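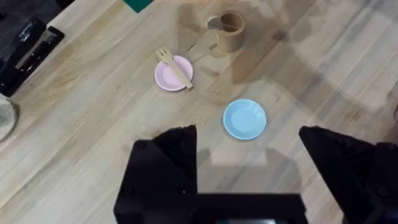 Wrist camera only, table-setting task: how much should the start layout vary between demonstrations?

Category: Manipulation > Demonstration data
Last updated 26 November 2024

Posted by Jafarzadeh

I am collecting teleoperated demonstrations for a small table-setting task. The objects are a pink plate, a light blue plate, a wooden fork and a tan cup with a handle. The instruction for the current batch is "put the blue plate on the pink plate," with the fork to be moved off first if it is lying across the pink one. The wrist camera is the only image input. Joint positions and gripper opening are recorded alongside it.

I have 2480 episodes, collected since September by two operators. The policy reaches the blue plate reliably when it starts close to the gripper, as in the view at the top of this post. When it starts farther out, the arm often goes to the pink plate and closes on the rim. With the fork across the plate it sometimes closes on the fork handle.

My questions are whether I should discard part of the set and start over with a stricter layout plan, and whether the other things on the table matter. There is usually a black stapler or something like it near a corner, a glass at the side, and whatever else was left there. I have not been controlling for any of it.

3 comments

Fletcher Lockyer

Do not discard anything yet. Take the first image of every episode and mark where the blue plate is. A 5 by 5 grid over the reachable part of the table is fine enough. Then count episodes per cell. From your description I expect most of them fall in the cells nearest the gripper. Operators put the target where it is easy to reach, and the policy learns "descend and close" with very little dependence on the image.

If the counts confirm that, collect new episodes for the thin cells only. Draw the layout from a script before each episode and have the operator place the objects to match it. Do not let the operator choose. Also:

- Swap the plates. In a share of episodes the pink plate should be the near one, with the blue plate still the target. Otherwise color and distance carry the same information and the model can use either.
- Vary the fork angle, and include starts with the fork on the bare table. If it is always diagonal across the pink plate, the model has no examples of the plate without it.
- Rotate the cup so the handle does not always point the same way. This costs nothing.
- Log fork removal as its own segment. It is a separate skill, and the thin handle needs a different approach height than a plate rim.

With a wrist view the fingers take up a large part of the lower image. Check that the blue plate stays visible between them during the last part of the approach. If it does not, give the policy two past images in addition to the current one, or add a fixed camera. I would add the fixed camera.

Hold out a few cells entirely and use them only for testing.

12 people found this helpful

Mekum

just get more data. we had the same thing with cups and it went away after we doubled the set. I would clear the table completely too, stapler, glass, everything, the background only confuses it.

1 person found this helpful

Gimidar

I disagree with the previous reply on clearing the table. If you plan to run the policy on a table that has things on it, keep them and move them between episodes. The harmful case is an object that stays in one place for the whole set, particularly near a corner where it enters the wrist view at the same point of every reach. The model can use it as a landmark, and performance drops when somebody moves it.

Lighting is the other item. Your surface is light wood with soft shadows across it and bright reflections from overhead. A pale blue plate on pale wood does not have much contrast where a reflection falls on it. Collect some sessions with the overhead light off or a lamp at the side. Lock exposure and white balance on the wrist camera before you do. With automatic exposure the black fingers can push the setting up, and the plate color drifts as the gripper opens and closes.

I agree on the grid count. The Suvano labeling tool we use in our lab can mark first images in a batch, but a spreadsheet will do for a set this size.

4 people found this helpful

Shared 2 times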